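Février 2023

Journal du projet, suite. Je relis l'entrée précédente et j'y trouve « demain on enregistre sérieusement ». J'admire ma confiance.

Rappel pour moi-même, quand je rouvrirai ce cahier en juillet au moment du rapport : le sujet s'appelle Miranda, il vaut un tiers du semestre, et il consiste à apprendre à un bras à ranger des courses. On montre le geste à la main, pince au poing, des centaines de fois, et le modèle est censé en tirer une idée générale du rangement. Ma mère a essayé la même méthode sur moi pendant dix-huit ans.

Objectif du groupe : 600 démonstrations exploitables avant la revue. J'ai ouvert le dossier ce matin, il y avait 733 fichiers, moment de bonheur. Puis j'ai lancé le script de tri. Une bonne partie n'a pas d'horodatage valable sur la pince gauche, et 13 ne contiennent rien du tout, un silence parfait, très bien nommé et très bien classé. Le bonheur est retombé.

Après-midi au poste 4. La consigne est simple à écrire : mettre les sachets dans le bac à compartiments, l'un après l'autre, sans à-coups, sans hésiter, sans parler. Je tiens deux pinces noires et je me découvre la dextérité d'un homard. Pour le sachet d'algues, j'ai mis un temps fou à comprendre qu'il fallait le prendre par le bord soudé. Au milieu, le plastique gonfle et file sous les doigts de la pince. Pour la gourde jaune et verte, c'est le bouchon qui décide. Si on serre trop près, elle pivote et fait face au mur, l'air vexé.

Le sachet rouge, lui, accepte tout. Je l'aime beaucoup. 香辣蘸料, de quoi tremper quelque chose dans du piquant, et personne dans le groupe n'a le droit de l'ouvrir avant la fin des enregistrements.

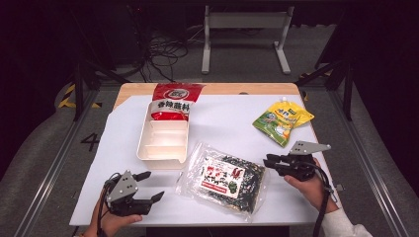 Ce qu'il faut changer avant la prochaine séance

Les câbles, d'abord. Le gauche tire dès que je vais chercher loin, et je compense avec l'épaule, ce que le modèle apprendra sans doute comme une étape indispensable du rangement. Il faudrait le faire passer plus large et le fixer une bonne fois.

Ensuite la feuille de papier. Elle glisse quand on racle le bac dessus. Du ruban aux coins, j'ai noté ça trois fois dans ce cahier, avec un soulignement de plus à chaque fois.

Enfin ma façon de démarrer. En revoyant les prises, je constate que je laisse toujours les pinces en l'air un long moment avant de bouger, comme un chef d'orchestre de province. Le script coupe mal ces débuts. Partir plus vite, donc, ou réécrire le script, et je sais déjà laquelle des deux options va me prendre la nuit.

Croisé l'équipe Hirudico dans le couloir. Leur ventouse ramasse tout ce qui est plat et ils en sont insupportables. Je leur ai proposé notre sachet d'algues, froissé comme il est. Ils ont dit qu'ils réfléchiraient.

Reste à prévenir l'encadrement que le chiffre annoncé n'est pas le chiffre réel. J'ai rédigé le mail deux fois. La première version employait « légèrement », je l'ai enlevé.

Demain : ruban, câble gauche, script. Et manger avant de venir, le sachet rouge devient difficile à regarder vers dix-huit heures.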